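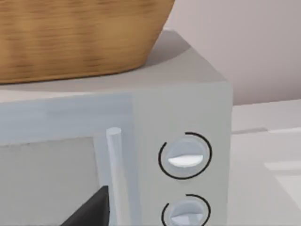 Virkesov Forums > Consoles and Streaming > Software updates

Thread: March firmware moved the media tab, any way to get it back?

pell_grinder
Updated last night and the media tab is gone from the top row. Now it sits inside Library, under a submenu called Sources, and it takes seven button presses to get to my network drive. It used to take two. I looked through Settings > Home Layout and the only things I can change are the background and the order of pinned games. Did I miss something or is it just like this now?

ottoline
It's like this for everyone on the new firmware. You can pin a single source to the home row though. Go to Library, Sources, hold the menu button on the drive and pick Pin. It shows up after a restart.

pell_grinder
No Pin option here. I get Rename, Refresh and Remove.

ottoline
Is it a network drive or USB? Mine is USB.

pell_grinder
Network. It's an old Hsueh box with two disks in it.

dmarsh_72
Then you can't pin it. Network sources lost pinning in the beta and it never came back. I reported it and the ticket was closed as "by design."

I don't get why people keep defending this update. The old home screen worked. Now the top half is store tiles and I have to scroll to reach anything I own.

tern_and_gull
I like the new one better. The old dashboard took forever to load on my unit and this one is up in a few seconds. The store tiles can be collapsed too, press left stick on the row heading.

dmarsh_72
They collapse until the next reboot. Then they're back.

tern_and_gull
Mine stay collapsed. Are you signed in when you do it? The layout saves to the profile, so if you're on the guest profile it resets.

dmarsh_72
I'm signed in. Will check again tonight.

kettle_lid
Has anyone with a big library tried it? I have roughly 2000 video files on a share and the new Sources screen only shows the first 35 until you scroll down and wait. Then it loads another batch and jumps back to the top. Happens every time.

Consuelo Chávez
Same jump here. Switching the view from Grid to List fixed it for me. Sort by folder as well, not by date added. List view doesn't load thumbnails so it doesn't have to stop.

kettle_lid
List view works, thanks. Ugly but I can get to the end of it.

pell_grinder
Back to the original question, is there a way to roll back? I still have the previous version on a USB stick.

ottoline
No. The installer checks the version number and refuses anything older. People tried it in the beta thread.

rustbucket
You can skip the whole menu if you use the Astska app. It opens to whatever folder you had last and it reads network shares. It's free with ads, and the ads are only on the start screen.

dmarsh_72
So the fix for a broken menu is to install another app with ads. Great.

rustbucket
It's two presses. He asked for two presses.

Consuelo Chávez
Astska doesn't handle subtitles in separate files, at least on my console. Kakavus does, but it wants an account. I use Kakavus for movies and the built-in player for everything else.

pell_grinder
Tried Astska. It found the drive on the second attempt after I typed in the address by hand. Plays fine. I'd still like the tab back.

tern_and_gull
There's a request for it on the feedback board. It had 19 votes when I added mine, so go vote if you want it.

dmarsh_72
Voted. Also, I was signed in and the tiles came back again after a restart. Wired connection, if that makes any difference.

tern_and_gull
No idea then. I'm on wireless but I can't see how that would matter. Try removing the profile and adding it again?

dmarsh_72
And redo all my settings? No thanks, I'll wait for the next patch.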